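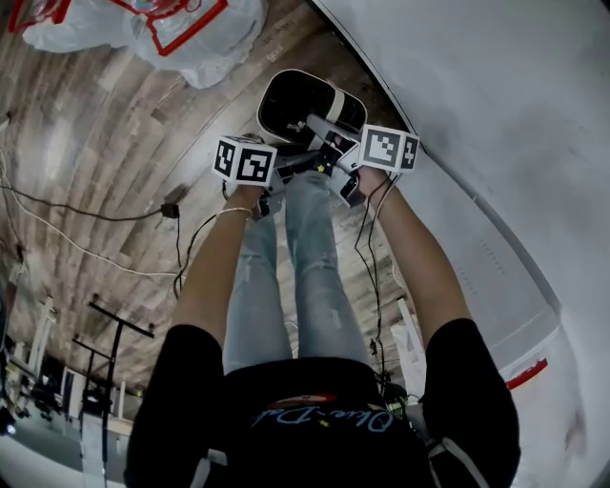

Light blue jeans, well faded.

How I Wash (and Don't Wash) My Jeans

Posted 13 Oct 2023 by Lorraine Bright

I get more mail about jeans than about anything else on this site, which still surprises me, because I started it to talk about quilts. The old denim post has 311 comments on it and half of them ask the same thing: how do I get my jeans to fade nicely without falling apart at the knees? So I've pulled it all together into one page, with the bits I've changed my mind about fixed.

I grew up over the laundromat in Falgate, so I have opinions on this.

What you need

A washing machine with a cold cycle, or a bathtub
Liquid detergent, the plain kind with no bleach or brighteners
White vinegar
A soft brush (an old nail brush is fine)
Somewhere to hang things
A towel you don't care about, if the jeans are new and dark

Before you wash anything

Ask yourself if they really need it! I wear mine until they're baggy in the seat or there's something on them I can smell or see. For me that works out to every eight or nine wears in winter and a lot less than that in summer, when I'm out in the garden and kneeling in everything. If it's only one spot, do the spot. Put a drop of detergent on the damp brush, go gently with the grain of the fabric (denim has a diagonal line to it, look close and you'll find it), then wipe off with a wet cloth. Don't scrub in circles. I did that on a nice dark pair years ago and ended up with a pale moon on my thigh that never blended in.

If they're just a bit stale, hang them outside overnight. People swear by putting them in the freezer and I tried it for a whole month and all I got was cold jeans that smelled like peas.

The regular wash

1. Empty the pockets. All five, including the tiny one. I have washed a guitar pick, a baby tooth and a twenty.

2. Zip the zipper and do up the button. An open zipper chews on whatever it's next to.

3. Turn them inside out. The outside of the cloth is what rubs against the drum, and that's where you get those hard white streaks along the seams. If you like the streaks, leave them right side out and skip this step, I won't tell anyone.

4. Cold water, gentle cycle, not too full. Two or three pairs is plenty for one load. They need to move.

5. Use half the detergent you think you need. Denim holds on to soap like crazy and then it dries stiff.

6. For a new dark pair, add half a cup of vinegar to the rinse for the first couple of washes. I used to say this "sets the dye" and a reader very kindly wrote to tell me it doesn't set much of anything. She's probably right! I still do it, for the soap more than the color.

7. Spin at 900 or lower if your machine lets you pick. Mine is an old Sturkeck that sounds like it's leaving for the coast, and the high spin puts creases in the legs that set for good. If yours only has one speed, just get them out right away.

Doing it in the tub

For anything stiff and raw, or anything you'd cry over, use the bathtub. Run enough cool water to cover the jeans, swish in a tablespoon of detergent, and lay them in flat. They'll float, so I weigh them down with a couple of big jars of water. Leave them for forty-five minutes, swish again, drain, and rinse until the water runs clear-ish. It may never go completely clear with a dark pair. Stop when you get bored.

Press the water out with your hands against the side of the tub. Please don't wring them - you'll twist the legs and then the side seam ends up running across your shin. Wipe the tub down straight after, too, or you'll be scrubbing a blue ring out of it later.

Drying

Hang them by the waistband, still inside out, in the shade if you want to hold on to the color. If you're after that soft, pale, end-of-summer look, turn them right side out and put them in full sun, and flip them front to back every few hours so they go evenly. It's slow. It took my Paewai cutoffs most of two summers and I love them more than any pair I ever bought already faded.

I don't use the dryer except for ten minutes on low at the very end, if they've dried like cardboard. The heat is hard on any pair with stretch in it. You'll notice it first at the back of the knee, where the cloth goes kind of ripply and doesn't bounce back.

When they're still a little damp, give each leg a good snap and smooth the seams flat with your palms. Saves ironing. I haven't ironed jeans since my mother stopped checking.

Thin spots

Catch them early! Hold the knees and the inside thighs up to a window every now and then. If you can see light through the weave, put a patch behind it now, while there's still something to sew to. Cut a piece of old denim bigger than the worn area by a good inch all around, pin it inside, and run lines of small stitches back and forth over the thin part with thread that's close in color. I use a pale gray on faded pairs, which disappears much better than blue. My machine is a little Juvari and it manages two layers just fine with a denim needle in it. It sulks at the hem where there are four, so I turn the wheel by hand over the bump.

The longer version of this, with the curved patch for inside thighs, is the next thing on my list. I wanted to have it up by March and you can see how that went.

If you've got a stain I haven't covered, put it in the comments and tell me what it is and how old it is. Grease and ink I can help with. Turmeric, I'm sorry, you have yellow jeans now.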